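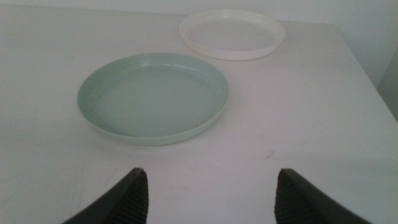 Padmavathi Chacko asks whether the Roster box can go straight from Vimholm 5 to Vimholm 8 in a single step. It can't. The upgrader refuses to skip a release, so you go 5, 6, 7, 8 and reboot after each. Notes from doing mine on Sunday follow.

1/ Before anything else, apply every pending update on 5. The upgrader reads the package index as it stands and will stop with "held items present" if even one is outstanding. Clear holds by hand. Mine were two old printer drivers and a font package.

2/ Check the boot partition. Each release leaves its old kernel behind and the default partition holds three. You want 695 MB free before you start. If you have less, remove the oldest kernel first and rebuild the boot menu.

3/ Switch off third-party sources. The Pininier one in particular replaces the system's network library with its own build, and the 6 to 7 step then fails halfway through unpacking. Recovery is possible from the console but tedious.

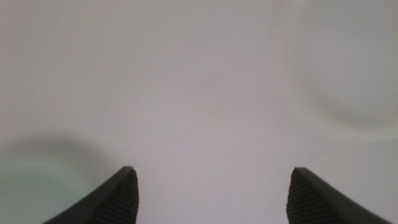
4/ Run the upgrader from a local terminal or inside a detachable session. The remote login service restarts during each step. On 6 it comes back on its own. On 7 it waits for you to answer a question about the config file. Keep your own version.

5/ Database: dump it before the 7 to 8 step. The storage format changes there and the conversion is one-way. Ours has almost 2,000 tables and the dump took longer than the upgrade.

6/ Evelien Verbeke reports that the Hughes backup agent loses its schedule on 8. Same on mine. The job files are still in the old directory. Copy them across, fix the ownership, restart the agent.
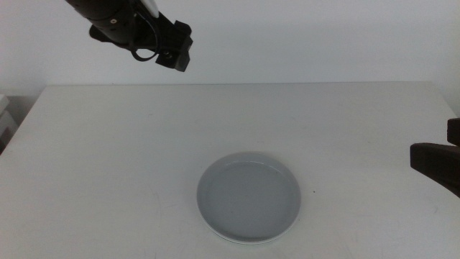
7/ Once on 8, put the third-party sources back one at a time and refresh the index after each. Pininier has a separate address for 8. The old one still answers but serves packages for 6.

8/ Still open: the clock applet shows UTC after a cold boot until you log out and in again. Bug filed, no reply yet.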